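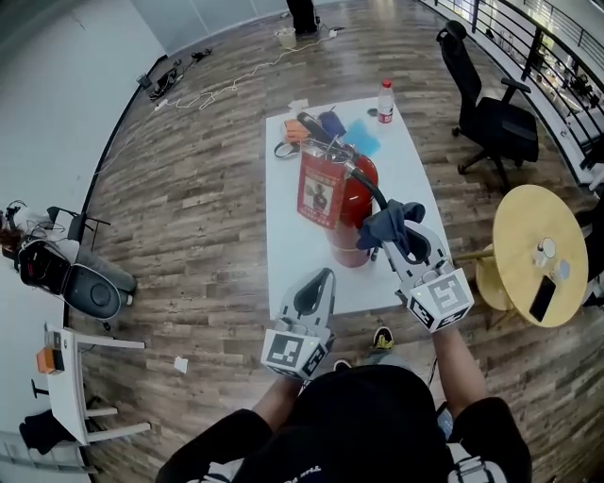
Extinguisher on the big table, cloths out.

We use cookies to remember your settings and see which posts get read. Accept all / Manage choices

I have been meaning to write up the cleaning of the upstairs office for a while. It is a dull subject, but a few people asked what we use on what, and I would like to have it written down somewhere other than the back of an envelope.

The office is on the upper level at Cokevwood, which is what everyone in Sundley calls the building, though the sign at the gate says something longer. It is one big open room with a wood-plank floor in browns and greys, and at one side a black metal railing where you can look down to the floor below. Heat comes up through there in summer and so does dust. Most of the dust we get has come up from below, I think, and it settles on whatever nobody picks up during the week. Desks get wiped by the people who sit at them. Chairs get moved. The fire extinguisher stands in its place from one month to the next and collects it.

So the extinguisher was what I wanted to start with. A red cylinder shows dust more than you would expect, mostly on the shoulder just below the valve and along the top of the hose. The easiest thing is to put it on a table where you can get at all of it. We lay it down on the white rectangular table, which is the right height for me. Please don't lay it near the edge. They are heavier than they look and they roll.

The order I go in is the hose first, then the cylinder, then the label. The hose is black on ours and it holds on to dust in a way the metal doesn't. You wrap the cloth right round it, hold firmly and draw the cloth along to the end. If you only dab at the top you leave a grey stripe on the underside and you see it every time you walk past. For the cylinder a plain wipe down its length is enough. The label I leave until last and do with whatever cloth is cleanest, and barely damp. Ours has the instructions on a red label hanging from the neck, with a white panel and a little figure on it, and it needs to stay readable. I have seen labels in other places rubbed down to nothing by people being thorough.

I don't touch the handle or the valve beyond a light dusting, and I don't move the pin. If anything there looks wrong, it is a job for whoever does the servicing. I also put the thing straight back in its place afterwards. It is no good to anyone lying on a table with cloths over it.

About the cloths. I keep different colours and I am fussy about it. Orange is for desks and tables. Navy is for anything that lives near the floor or has been ignored for a long time, which includes the extinguisher. The light blue sponge cloth is for spills, and it gets rinsed and wrung out more often than the others. I bought the navy ones at Kurek, the hardware shop by the roundabout, for 78p each, and they have lasted better than the ones I paid proper money for. They did let out some dye in the first wash. I washed them with an old towel and the towel is now a sort of pale blue, so do them on their own.

I use Rodura on the tables. It comes in a 700 ml bottle and I water it down more than the back of the bottle says, otherwise it leaves a film on white surfaces that you see when the lights are on. On the extinguisher I use a cloth and plain water. I don't see the need for anything stronger, and I don't like the idea of a cleaner getting in round the valve.

One more thing about the big table. It attracts drinks bottles. At any time there is likely to be one towards the back of it, and I have given up putting them away for people. I move them to do the surface and I move them back. It works better than leaving notes. The same goes for small bits of paper, which I used to throw out until one of them had a supplier's phone number on it. Now I stack them in a corner of the table and leave them for a week.

The small round side table in light wood is a different matter. It is nice wood and it marks. People put a cup and a phone on it, as anybody would, and the cup leaves a ring if it has been filled too full. I go over it with a dry orange cloth and nothing else. I did try a wax on it in September and it came up well for a few days and then went sticky. I took the wax off again with warm water and a lot of patience, and I won't be doing that a second time. 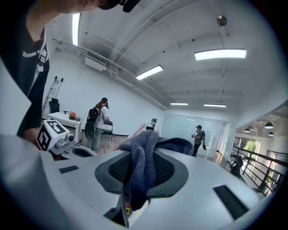 Posted by Zuzanna Makowska in Home & Workplace

The part I like least is everything above head height. The ceiling is white and vaulted, with beams and pipes running across it, all white as well. It is a handsome ceiling and it makes the room feel larger than it is, but every beam has a top to it and every top is a shelf for dust. You don't see it from below. You find out about it when a window is opened on a windy day and it comes down on the desks.

The aluminium ladder leans against the left-hand wall and I would like it to stay there. It was kept downstairs for a long time and I carried it up and down for every job, until I asked if it could live upstairs and was told there was no reason it couldn't. I wish I had asked sooner. There is usually an office chair somewhere close to it, one of the black ones with a mesh back, and I roll it well out of the way before I put the ladder up. I have a rule that I don't go up unless someone else is in the room. Ladders and floorboards are not a pairing I trust, so I also check the feet before I climb. The rubber gets dusty and then it doesn't grip.

For the beams I use a long-handled duster where it reaches and the ladder where it doesn't. The pipes are easier than they look. You can run a folded cloth along the top of a pipe and it brings the dust away in one go. A knitted cloth is better at this than a flat one. The loops catch the fluff and keep hold of it, where a smooth cloth pushes it along in front and drops it on you. The knitted ones crumple up and look like nothing much, and I have had to rescue them from the rag bag more than once.

The ceiling lights are long fluorescent panels. I only dust those with the switch off and after they have had time to cool, which in practice means first thing on a Sunday. The difference once they are clean is larger than you would think. Before I did them the last time, one end of the room had a yellowish look and I had put it down to the tubes getting old. It was dirt on the covers.

The air conditioner is high up on the left wall. I wipe the grille and the top of the casing. The filters inside come out and can be rinsed under the tap, and they must be properly dry before they go back. I hang them on the railing with a towel underneath. It takes most of the morning in winter and no time at all in July. I got this wrong the first year and put them back damp, and the whole room smelled like a gym bag until the following week.

Lower down there is the white desk, which is quick. The orange box I lift, wipe under and put down again where it was. I try to be strict about putting things back exactly where they were. People notice a tidy room for a minute, but they will notice a moved box all day.

Chairs are last before the floor. The mesh ones want a soft brush for the back and seat, with the hoover nozzle held behind the mesh if you have a second pair of hands. The castors are the real job. Tip the chair over on to a towel and pick the hair and thread out of each wheel with tweezers or a crochet hook. It isn't pleasant, but a chair with clean castors doesn't scratch the boards, and ours had started to leave marks. I do three chairs at a time and leave the rest for another day, otherwise I get cross and do the last few badly.

Then the floor. I sweep along the planks, never across them, and start by the wall so that I finish at the railing. Take care there. There is a gap at the bottom and anything you sweep at it goes down on to whoever is below. I lay a rolled towel along the gap first. After the sweeping I go over it with a mop that has been wrung out hard. I wore a step counter once to see what the whole job came to, and it was 2,824 steps, ladder not included.

I was asked whether it wouldn't be easier to get a firm in. We did have one for a while. They were perfectly good at the floor and they never once looked at the extinguisher, the beams or the castors. They also used one cloth for everything, and I found out which one when I saw the state of the side table.

Still to do: the inside of the window frames, the cable that gets left in a loop on the big table and wants a hook of its own, and the bottom of the white shelf unit, where bags get put down and the paint has gone grey. I have been told a melamine sponge would shift it. If anyone has used one on painted shelves and it didn't take the shine off, let me know before I try it. Kurek has them in packs by the till.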